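How to Test Whether a Robot Can Tidy Your Kitchen (Before You Believe the Video)

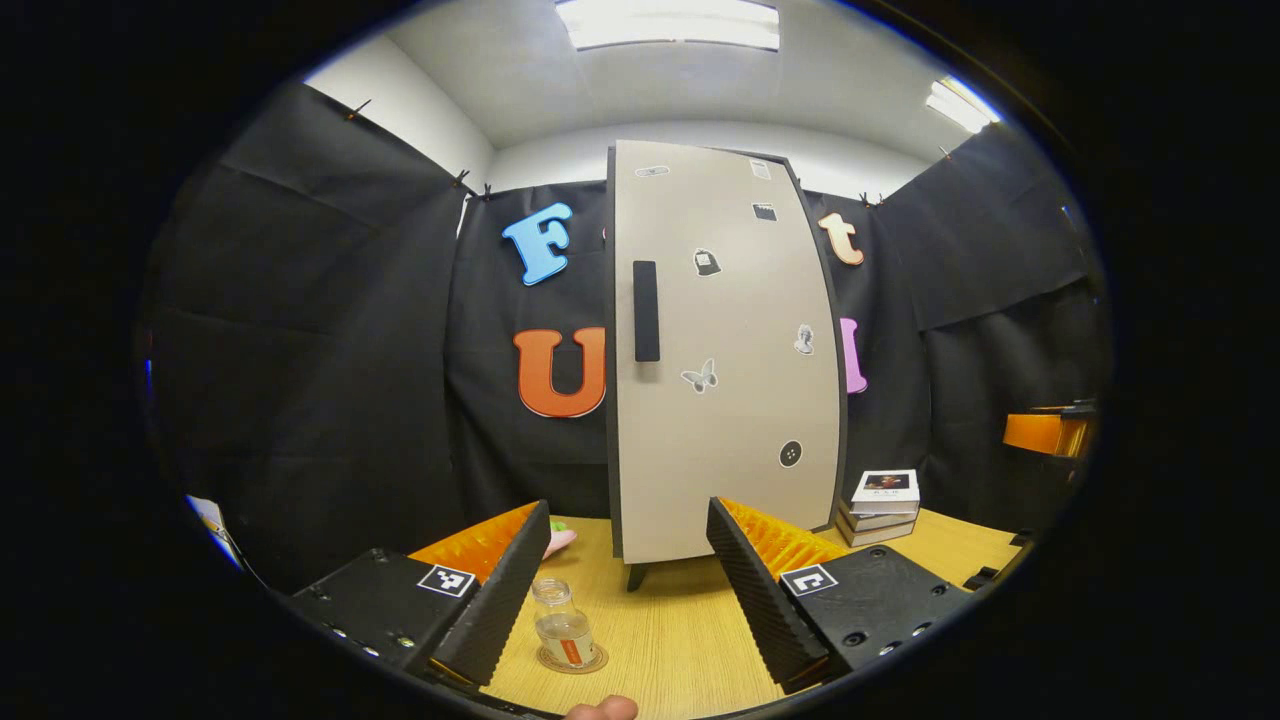
By the Adville home tech editor

Makers keep telling us the kitchen robot is nearly ready. I have my doubts, and you can check the claim on a tabletop.

What you need: an open glass jar with some clear liquid in it, a coaster, a few books, and a small door panel with a handle. Stickers on the panel are fine. Real fridges have them.

1. Set the jar on the coaster, in front of the door and a little to one side. Leave the lid off. Lids make everyone look good.

2. Ask for one chore: move the jar out of the way, then pull the handle. Two steps, no coaching.

3. Run it 11 times. Shift the jar a little between runs. Most demos fall apart here, and it's the part the makers cut.

4. Count a spill as a fail. Count a helping hand as a fail too, even a fingertip.

5. Time every run. On our sheet for the Koyama arm, the slowest took 151 seconds. I can do it in 7, holding a phone.

Ridged finger pads do help with grip, I'll give them that. Grip was never my main worry. Knowing how hard to squeeze a glass is, and so far I'd keep a towel nearby.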